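**May, capstone notebook, bin station**
Entry: A. Deng. Bench work with Alfredo Castillo, 14:10 to close.

Goal for the afternoon: settle the approach height over the basket and get the wrist offset out of the config file, where it has been wrong since the mount was reprinted.

Starting state: Petkov branch of the controller, merged this morning. Dosa planner left at defaults. Speed limited to the class setting. Cloth on the table, basket left of center.

Offset first. The old value assumed the flange face as origin. Alfredo's drawing for the printed mount measures from the outer face of the bracket, so the two never agreed and every approach was biased toward the mount side. Changed the file to flange origin throughout and put a comment at the top so the next team doesn't flip it back. Drawing still needs the same fix (Alfredo).

Approach height next. Stepped down over the basket in small increments with the fingers pointing straight down. The front wall is lower than the rear wall, so clearance has to be set from the rear. We had been using one rim height for all four sides. Split it into rim_front and rim_rear.
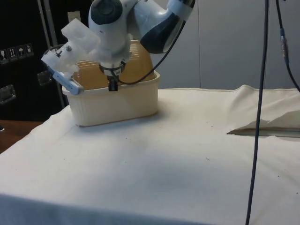

With two values the planner stops refusing the center pose, but it still rejects anything close to the rear wall. I think the collision box for the mount is oversized. It was drawn around the old bracket and includes a margin on top of the margin Dosa adds. Did not change it today. Want the real dimensions before touching anything that affects collision checking.

Log check: 1,936 poses sampled over the basket volume, 791 accepted with the single rim value, 658 rejected for mount collision alone. Need to rerun the same sample with the split rim before quoting any of this in the Hanent report.

Other notes:

- Cable slack at the wrist: check at full joint 6 rotation before the next run. Only tested the middle of the range.
- Cloth moves. Re-zero table height at the start of each session. Alfredo wants clips.
- Finora viewer still shows the basket as a plain box. Cosmetic, leave it.

Next session:

1. Measure bracket, redraw collision box.
2. Rerun pose sample, same seed.
3. Try 2 approach angles at the rear wall, vertical and tilted toward the front.

Stopped 16:45. Config committed, arm parked, controller off.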